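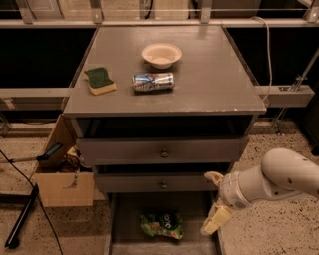
Ashwin Pai wrote to ask whether a room has to be empty before it can be called tidy. It does not. A tidy room may hold a great many things. What matters is that each thing has a place, and that the people who use the room know where that place is.

Print this page | E-mail this page

Why Things Need a Place

Every object in a home has a job. A bowl holds food. A sponge cleans dishes. A drawer keeps small items together and out of the way. When an object is not doing its job, it should rest somewhere safe until it is needed again. Grown-ups sometimes call this "putting away."

Putting away is different from cleaning. Cleaning takes off dirt, dust and crumbs. Putting away moves things to where they belong. It is usually best to put away first, as a cabinet top is much easier to wipe when it is clear.

Keep, Wash or Throw Out

Look at one object at a time and decide which group it belongs to.

Keep: things that are clean and will be used again. These go back into a drawer, onto a shelf or into a cupboard.

Wash: bowls, cups and spoons that have been used. Carry them to the sink. A bowl with a wide rim should be held with both hands.

Throw out or recycle: empty wrappers, snack bags and drink cans. A snack bag left on a low shelf is easy to forget, so check the low places as well as the high ones. Many towns collect metal cans for recycling. Ask an adult which bin your family uses. Pick up a can gently even if you think it is empty, as there may still be a little drink inside.

About the Sponge

Many kitchen sponges have two layers. The soft layer is foam, which is full of tiny holes that hold soapy water. The rough layer is for scrubbing food that has stuck to a dish. The rough side can scratch some surfaces, so ask before using it on painted furniture. After use, squeeze the sponge out and leave it where air can reach it.

About Drawers

A drawer slides in and out of a cabinet. Pull it by the knob, and push it closed with a flat hand on the front. Keep your fingers away from the edges. A drawer left partly open can bump a knee or catch a sleeve. If it will not close, something inside may be standing too tall. Open it again and lay that item down.

Try It at Home

Choose one small cabinet or table. Set a timer for 20 minutes and ask an adult to help with anything heavy, sharp or breakable. Stop when the timer rings, even if there is more to do. The rest can wait until Tuesday.

Last updated: November

Related items
Washing Dishes Safely
What Happens to a Metal Can?
How a Drawer Is Made
Plarkelgate Children's Pages: Rooms of the House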